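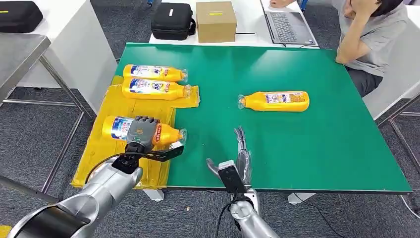
By Catrin Llewellyn
Packing & Posting | February | 1,426 views | 37 comments

How to Bag Up Bottles So They Arrive in One Piece

I love packing bottles. There, I said it! Give me a big table, a heap of plastic bags and an hour after lunch and I'm perfectly happy. I started doing it for the Stoltholm winter food drive, where we sent out 2,210 bottles of one thing and another, and I learned most of what follows by getting it wrong first (ask Dinesh about the syrup sometime).

This is for plastic bottles with screw caps, the kind you'd have in your kitchen or laundry room. Glass needs a lot more padding and I'll do a separate page on that.

What you need

A table you can walk around, or at least reach across
One large plastic bag or sheet per batch, big enough to fold over twice
Clear packing tape
A dry cloth
A box that's a little taller than your bottles
Newspaper or brown paper for the gaps

Set up the table

Clear everything off first. I mean everything, including your coffee. Then spread the plastic over one side only, usually the left if you're right-handed, and leave the other side bare. The bare side is where bottles wait their turn, and once you get used to having it you'll never go back to working in a pile!

Don't fuss about smoothing the plastic flat. Mine is always a crumpled mess with one edge hanging over the table toward the floor, and it works fine. The overhang even helps, because you've got some slack to pull up and over when it's time to wrap. Just don't let so much of it hang down that you end up standing on it. I did that once and pulled half a batch toward my knees.

A plain colored tabletop is a real help too. Yellow bottles on green are so easy to see, even when the plastic underneath them is yellow as well.

Check the caps

Do this before you lay anything down. Give each cap a firm turn, wipe the neck with the dry cloth, and tip the bottle over for a slow count of five. If the cloth comes away damp, that bottle goes home with you. A strip of tape around the cap is worth it for oil or detergent. For water or juice I usually skip it.

Lay them down, all the same way

Put the bottles on their sides with every neck pointing in the same direction. This is the bit people skip and it makes such a difference. With all the caps on the right, you can check the whole row in one glance, and the shoulders of the bottles sit next to each other so there's less rattling around.

Start at the back of the table and work toward yourself. Lay the first bottle on the plastic, then put the next one in front of it, nearly touching, then the next. Hold each one around the middle when you set it down. If you hold it by the neck, the heavy end swings and knocks its neighbor out of line.

Four to a bundle is my favorite. Lowri does six and swears by it, but she has longer arms than I do and much bigger boxes.

Wrap and tape

Pull the overhang up across the row and tuck it down on the far side. Now roll the whole bundle away from you, slowly, keeping a hand at each end — it will try to turn into a cone if one end gets ahead of the other. Fold the loose ends in like a parcel, and tape across the middle and once at each end.

Give it a gentle shake. A bit of rustle is fine. If you hear a clunk, undo it and start that one again (it takes two minutes, promise).

Into the box

Paper in the bottom first, then stand the bundle up with the caps on top. Fill the corners with more paper until you can't push the bundle from side to side. Write THIS WAY UP on two sides of the box, in letters you could read from across a room.

If you're doing a big run, stop after every 200 bottles and tidy up. Pick the tape ends off the floor, fold up the torn plastic, have a biscuit. I get sloppy with the tucking when I'm tired and I bet you do too.

Reusing the plastic

Shake it out, wipe it and hang it over a door overnight. Thinner sheets are good for two or three rounds before they split at the folds. After that I cut them up to line the shelf under the sink.

Have fun with it, and tell me in the comments how many you fit in a bundle!

1,035 shares

We use cookies to remember your preferences. Accept | Manage settings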